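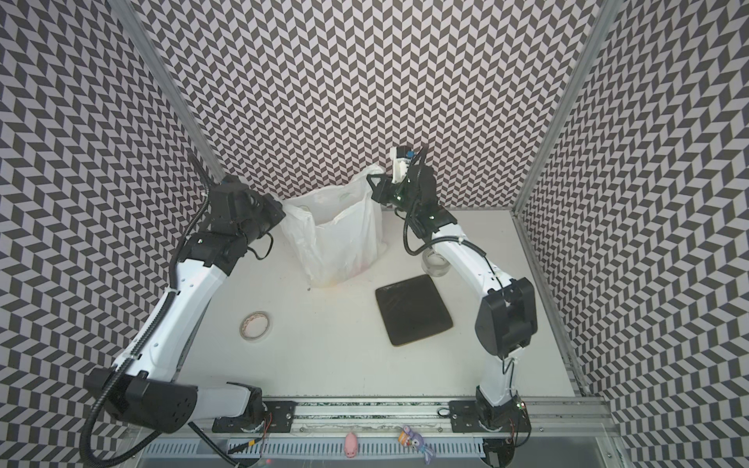

Hanging a zigzag wallpaper in a small room is mostly planning. The pasting is quick. What gets people is the corners, and where the pattern has to meet itself, and running out of paper one strip short on a Sunday. So read the whole page first, then go buy stuff. Chevron in dark gray and pinkish white, same on the back wall and both side walls, is about as hard as a pattern gets for this - zigzag columns going up, little slanted tiles, every tile edge a place for your eye to catch a mistake. If you can plan for that one you can plan for a floral or a stripe or anything else. Plain papers, skip down to the pasting part.

I've hung paper in four rentals and one house, the house being the current one in Statadham, old plaster, nothing square. Most of what's below I learned on the back hall there.

What you need

Paper, obviously. Paste that suits it (label on the roll says). Paste brush or roller. A smoothing brush, or a plastic smoother if it's vinyl. Long level, or a plumb bob if you're old fashioned. Snap-off knife and a whole pack of blades. 6 inch broad knife for holding the paper down while you cut. Seam roller. Bucket, sponge, clean water, more water than you think. Pencil, never pen. Pen bleeds through, weeks later sometimes. Long scissors. Drop cloth. Step ladder that doesn't wobble.

A table to paste on. Folding pasting table is fine. I use a white laminate door on sawhorses, wipes clean, and you can see paste you've missed.

Working out how much paper

Measure the height of the wall in a few places and take the biggest number. Now look at the roll label for the pattern repeat. That's how far down the paper before the design starts over. The Milstead I used in the hall had a 14 inch repeat, and that's wasteful stuff, you can lose most of a repeat off every single strip.

Take the wall height, add 2 inches at the top and the same at the bottom for trimming. Then round up to the next full repeat. That's your strip length. Divide the roll length by that, ignore the leftover bit. That's strips per roll. Divide the total width of your walls by the paper width, round up. That's strips needed. Strips needed divided by strips per roll, round up again, then buy a spare roll. Don't skip the spare.

Don't subtract for doors and windows with a big pattern unless it's a huge window. The offcuts hardly ever line up with anything.

Check the batch number on every roll in the store. Every one. Same batch or put it back. I drove to Sellbridge a second time because I'd checked the top three in the box and not the rest, and the odd one was a shade warmer. You'd never see it on the roll. On the wall, yes. Fung Paper & Paint swapped it without a fuss, which was good of them, but that was the afternoon gone.

Also check the match type

Straight match - the pattern lines up straight across from strip to strip. Every strip starts at the same point in the design.

Drop match - the next strip has to shift down by half a repeat (usually half, read the label). So you get A strips and B strips. Write A or B on the back in pencil with an arrow pointing up. Sounds silly till you hang one upside down. Chevrons are easy to flip without noticing, the zigzag looks nearly the same both ways until it's next to its neighbor and the slants all fight.

Random match - lucky you.

Getting the wall ready

Switch off the power to the room at the breaker. Take off outlet covers and switch plates, put the screws in a cup. Not in your pocket.

Old paper comes off. All of it. You can hang over sound old paper but the seams show through and the new paste can loosen it. Score lightly, soak, wait, scrape. Wait longer than you want to.

Fill holes, sand, wipe the dust off with a damp sponge. Dust is the reason corners lift, mostly. Then prime with a wallpaper primer, or size the wall if it's bare plaster. Leave it overnight. A white primer under a light paper, tinted gray under a dark one. With a high contrast black and white design go with a mid gray I think, becuase if a seam opens a hair, bright white shows and so does dark. Gray splits the difference.

Primer will show you every bump. Sand those too. Annoying but you'll be glad.

Where to start

Books say start in the middle of the focus wall. For a small room or an alcove I agree. Put the center of the pattern on the center of the back wall, work out both ways, and let the cuts land in the corners where they're even left and right. Do it with a pencil first. Mark strip widths along the wall and see what you end up with at each side. If you get a skinny sliver at the corner, shift the start over by half a strip and mark again.

For a full room, all the way round, you'll end with a mismatch someplace. You can't avoid it. Pick the spot - over the door is best, or behind the door, or the corner you have your back to when you walk in.

Then draw a plumb line. Not off the corner, not off the door trim. Off the level. Walls lean. Zigzag columns show a lean badly because they're giving your eye a vertical all the way up, so this line matters more than anything else here. Draw it full height, light pencil. Draw a new one every time you turn a corner.

And decide what's at the top. Hold a dry strip up and slide it until the ceiling line cuts the design somewhere sensible. If your ceiling runs out of level, avoid having a point of the zigzag right at the top. Let it cut through the middle of a slanted tile and the slope hides better. Mark that spot on the strip. That's where every strip starts from.

Cutting and pasting

Cut the first strip. Lay it face up, unroll the next beside it, match, cut. Do a few at a time, not the whole room. If something's off you've only ruined a few.

Paste the wall type: roll paste on the wall a bit wider than the strip, hang dry paper. Fast, and I'd get this kind if you have the choice.

Paste the paper type: face down on the table, paste from the center out, get the edges well. Fold the top and bottom in to meet at the middle, paste to paste, no creasing. That's booking. Leave it as long as the label says and leave every strip the SAME time. Paper stretches when it soaks. Different soak, different width, and your match is gone by the bottom of the wall.

Put a book match straight onto your line. Open the top half, leave the extra riding up the ceiling, line the edge up with the pencil, smooth from the middle out. Then drop the bottom half and do the same. Bubbles go to the nearest edge. Don't chase tiny ones, they dry flat mostly.

Crease at the ceiling with the broad knife, cut along it. New blade. New blade every couple cuts, a dull one tears wet paper and you'll say something.

Second strip, slide it up against the first. Match at eye level. If the match drifts over the height of the wall, and it may, eye level is where it should be right, and let it be off behind the sofa.

Edges butt, don't overlap. Roll the seam lightly after a few minutes. Not hard or you squeeze all the paste out. No roller at all on raised papers. Sponge paste off the face right away, also off the ceiling and the trim.

Corners

Inside corner. Never wrap a full strip round it. Measure from the last edge to the corner, top, middle, bottom. Take the widest, add a small sliver, cut the strip to that. Hang it so the sliver turns onto the next wall. Then draw a fresh plumb line on the new wall, and hang the piece you cut off against that, covering the sliver. Match as close as you can. With a chevron you lose a bit of the tile in the corner and it really doesn't show from standing height. Use vinyl over vinyl adhesive on the lap if it's a vinyl paper, regular paste won't grip it.

If there's a trim strip or post going up the corner, better still. Cut both walls tight to it and skip the overlap completely. I've done this with thin painted wood where a corner was too far out to fake. Put the trim up plumb, caulk the gap behind. Each wall then only has to match itself.

Outside corner. Wrap it an inch or so, slit at top, smooth hard, then new plumb line and lap the same way.

Outlets. Hang right over them, power still off. Poke through the middle, cut out to the corners of the box in an X, trim the flaps. Cover hides it.

If it goes wrong

Seam gap - slide it while it's wet. If it's dry, touch it in with a matching colored pencil. Works better than paint.

Lifting edge - seam adhesive in a little tube, press, tape gently overnight.

Bubble next day - slit along a line in the design with a sharp blade, touch of paste, flatten.

Pattern drifting - stop. Check the last strip with the level. If it's off plumb take it down now, it'll only get worse. I kept going once. Hung a whole wall and took down a whole wall.

Cost

My hall came to roughly $600, paper and primer and paste and blades, and the spare roll which I ended up using. Paint would of been a lot cheaper. Cheap paper tears when wet so watch it, but mid priced is fine.

Keep the leftover paper, label it with the room and the batch. Heating off while it dries, windows shut, doors shut. I did the hall in October with the radiator on and two seams opened by the morning.

Will add a bit on ceilings when I've done one.

Last updated Thursday, March 15, 2018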